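Notebook, cloth handling cell, Prakeo bench
May 6, 2018
Entry by Viola Grasso

Purpose: go through the draft house rules for soft goods on the bench and mark which ones need rewording before they go to Karagiannis for sign-off. Draft is rev 2, the one with the Gidico table pasted in at the back.

Rule 1, staging. Current text says "objects to be placed neatly." Useless. Replace with: every object on the bench is in the tray or is the workpiece. Nothing small sits on the open table. The blanket counts as the workpiece even when the task only uses the tray.

Rule 2, tool overlap. Tongs and spatula may share the tray. Record which one is on top in the run sheet, in words.

Rule 3, approach to cloth. Fingers open and held above the fold before closing. Grip on a folded edge where there is one. A grip on the flat middle of a layer is logged as a separate type.

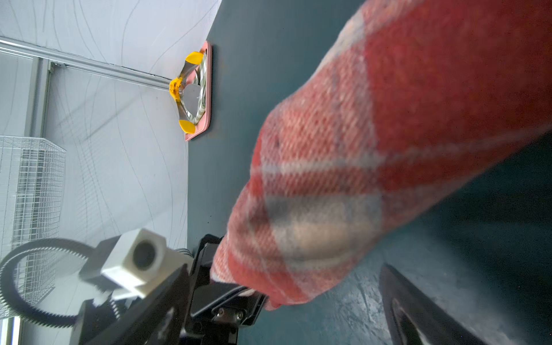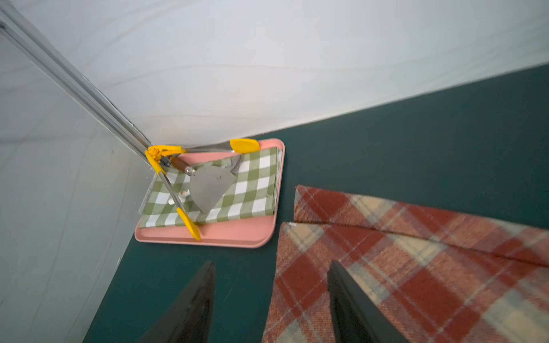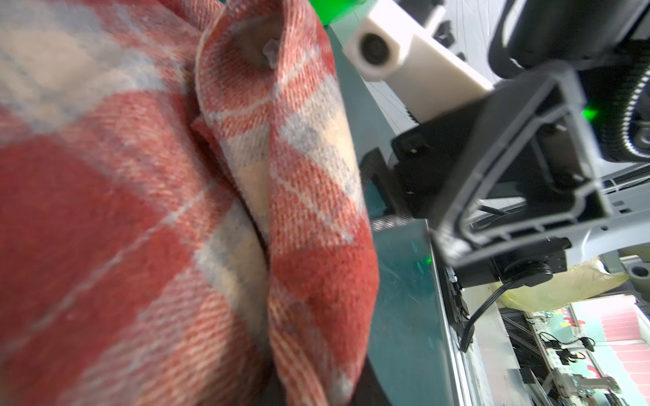
Plaid blanket at the gripper bench, all three.

2 min read

Rule 4, loose plastic. The draft has no wording for film or clear scraps. There is a crinkled bit of clear plastic in a hollow of the blanket in the third picture, and a clear edge by the checked cloth in the second. Proposed text: clear film comes off the cloth before the start command, or it goes on the run sheet as an object with its own line. Pluvgate's sheet has a free column we can use for this.

Rule 5, lint. Pale specks on the teal top are easy to pick out. Wipe the top at every change of cloth. Do not brush lint off the blanket during a run.

Rule 6, finger clearance. The draft gives one limit for all objects. Split it: hard objects keep the existing limit, cloth gets a contact allowance. Value still open. I do not want to copy the Gidico number without a test on our own fingers.

Rule 7, cycle counts. Finger pads inspected every 400 closes, swapped at 2000. The draft had 600 for inspection, left over from the old pads. Changed in the margin, initialed.

Rule 8, hands. No reaching over the tray with the arm enabled, including to straighten cloth. Disable, fix, enable, note the time. Wording stays as it is.

To do:
- retype rules 1, 4 and 6
- ask Karagiannis who owns the run sheet template
- contact allowance test, wool first, then the checked napkin
- move the pad swap log out of this book and into the cell binder

Rule 6 stays marked open until the wool numbers are in. Review of the whole set is down for August.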